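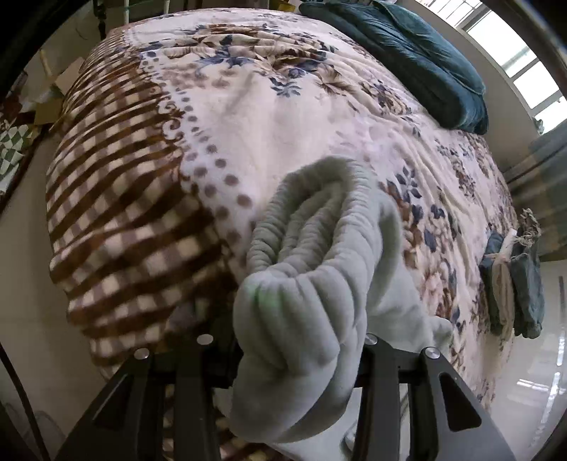 Filed under: Home & Linens

18/05/2026

I have been putting off the bedding changeover since February, when we had that one warm week that fooled everybody on our street, and now I have finally run out of excuses. The mint green fleece has to come off the bed and go away until fall. I always feel a little sad about it (it is so soft, and such a cheerful color on a gray morning!) but there comes a night when you wake up at two with one leg hanging out over the floor, and then you know.

My trouble with fleece is that it will not stay folded. Cotton sheets behave themselves, but fleece just puffs back up and slides off the pile. So I gave up on folding years ago and I roll and bunch it instead, pushing the air out as I go, and then it gets squashed into the bottom of the Skornurano bag with the winter socks.

The quilt stays out all year. I love it far too much to put it in a closet, with those navy leaves and brown flowers wandering over the cream, and the checkered border that my sister says looks like a diner floor. She may be right, but I like diners. It is heavier than a summer quilt ought to be, so from June on I turn it down to the foot of the bed and forget about it until the dawn gets chilly.

The teal velvet pillow is staying too, even though it matches nothing else and shows every handprint. I brush it with my palm on the way past and it looks fine for four minutes or so.

Next job is the curtains, which need washing, and after that the hall closet, which I would rather not discuss yet.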